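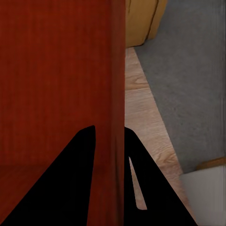 Why I stopped believing in the kitchen triangle

27 July 2021
By Crescencio Ochoa
5 min read

My sister-in-law is redoing her kitchen in Brivdale, and last week she sent me the plans with a question mark and no other text. The designer had drawn a dotted triangle from sink to stove to fridge, with the length of each side written on it in neat little numbers. He was very proud of the triangle. He mentioned it four times in the cover letter.

I have been hearing about the triangle since I was a teenager helping my uncle hang doors, and I would like somebody to show me the evidence. I don't mean the idea that you shouldn't put the fridge in the garage. Fine, agreed. I mean the claim that if the three sides fall within a certain range, you will cook more easily, and if they don't, you will suffer. I've cooked in a lot of rented kitchens and the bad ones were bad for other reasons. The drawer hit the oven handle. The only outlet was behind the toaster, so the toaster was the only thing you could ever plug in. One place in Ciltbridge had a perfect triangle and 10 inches of counter, and I chopped onions on top of the washing machine for two winters.

When I ask people where the rule comes from, they say "studies." Which studies? Old ones, usually, and the person telling me hasn't read them. Maybe they were good. But they would have been watching one person cook from scratch in a room with no dishwasher or microwave and no kid doing homework at the end of the counter. In our house the most walked path is from the coffee maker to the trash. Nobody draws that one.

The designer's quote also had a line for "workflow optimization." I asked my sister-in-law what that covered and she asked him, and the answer was a paragraph long and contained the word "flow" five times. As far as I can tell it means he moved the sink. Moving a sink costs real money, because the drain has to go with it, and hers is under a window where she likes it. She can see the bus coming.

I should be fair. I called Ertuğrul Bilgin, who fitted kitchens for 17 years before his knees gave out, and he was kinder about it than I am. He says the triangle gives people who are scared of a blank floor plan something to argue over, and that most customers need that. He also says he never once had a call back about a triangle. He had calls back about doors – doors that rubbed, doors that swung into other doors, a tall pantry door that couldn't open past halfway because of a radiator. So when I looked at her plan again I skipped the dotted lines and went around checking what hits what. The fridge can't open all the way. It's against the wall, hinged on the wall side, and you'd never get the bottom drawer out to clean it. That was the one thing on the whole page that worried me, and it wasn't in the letter.

A few of you will write in to tell me your triangle changed your life. I believe that you like your kitchen. You probably also got new lights and a counter without a burn mark on it, and I'd guess those did most of the work. I was just as pleased with ours after we painted it, and the stove didn't go anywhere.

What I told her, for what it's worth: tape the new layout on the floor and make dinner in it for a week. It's 30 feet of masking tape. Stand a cardboard box where the island is supposed to go and see how many times you kick it. She did the first night on Sunday and has already decided against the island, which the designer had put in mostly to shorten one side of the triangle.

She's keeping the sink where it is. He is redrawing the plan now and she has asked him to leave the dotted lines off. The new quote is due by the end of the week, and I've told her to look for that workflow line under some other name.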